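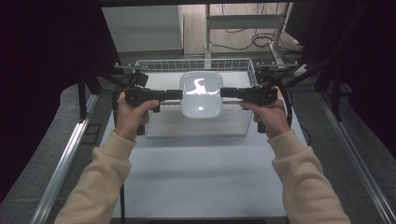 Storkham hand-held grippers, pair. Review after 1,834 picks

Posted Oct 22, 2018

Good kit, bad pads. Triggers fine, jaws stay square, camera mounts havent moved. Plastic tubs in and out of the wire basket, no complaints.

Pads are the weak spot. We wrap ours in tape, check every 100 picks, rewrap at 600. Should of done it sooner on this set. Peel it all off first, dont tape over old tape.

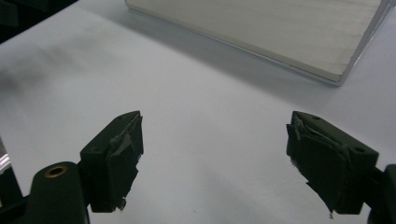 Finger pads, tape creased and torn at the tips. Due for a rewrap.

Would buy again. Spare pads from Pereyra, slow shipping.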